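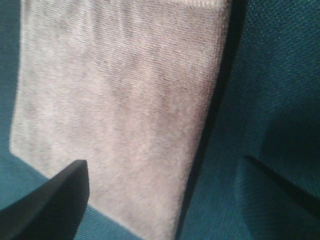 Print this page | E-mail this message
Reading time: 2 minutes

Re: [cell-care] Finger pads on the towel cell

Hi all, and thank you Getachew for asking before you changed anything! I meant to write this up back in May and then the Ercombe job swallowed me.

Getachew Wubshet wrote:
> We inherited the second Vornach gripper from the Assefa bench and
> it keeps dropping towels at the corner. Pads look fine to me. I have
> already turned the force up twice. Do I keep going, or is it the
> wrist camera that's off? Also, how often do you clean the thing?

Please don't keep going with the force. Put it back where you found it and start with the pads, even if they look fine, because lint packs down into the grooves so evenly that you stop noticing it. I thought ours were fine too, until I went over one with a dry toothbrush and got a little felt mattress out of it. We brush every 200 cycles now, along the grooves first and then across, and wipe with a barely damp cloth after. No solvent, please, whatever the old Brereo sheet says. It made ours shiny.

Then open the fingers all the way and look at the wrist view with nothing between them. You want both tips showing, low on either side, with a good stretch of bare mat in the middle.

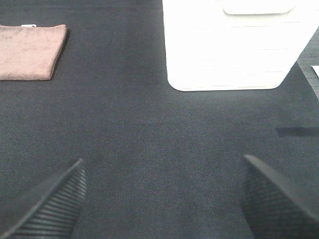

If one tip sits a lot higher than its neighbor, loosen the camera bracket (the two small screws, leave the big one alone, I beg you) and nudge it before you touch any numbers. A small difference has never bothered ours. Save the view once you're happy, so that next time you have something to hold it up against.

After that I run 40 slow picks with plain towels, spread well apart on the mat, and only then let it near a full basket. A basket is a hard first test: handles, rims, cloth bunched up every which way, and you can't tell a bad pad from bad luck.
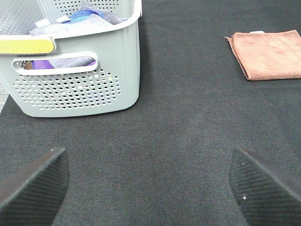

Posted by Hawi Alemayehu to cell-care, 4:15 p.m.

One more thing on the mat, as I know your bench has a newer one. Vacuum it whenever you brush the pads. Loose fluff goes straight from the mat back onto the fingers, and you'll be wondering why your nice clean grip lasted half a morning. Check for stray bits on the finger faces too while you're down there.

If it still drops corners after all that, swap the left and right pads and see whether the trouble moves with them. If it does, order new pads, part 777 in our cupboard list, and take a pair of mine in the meantime, I have 6 in the drawer. If it doesn't, write back with your closing speed and I'll compare it with ours.

Warmly,
Hawi

Reply to list | E-mail this message | Print this page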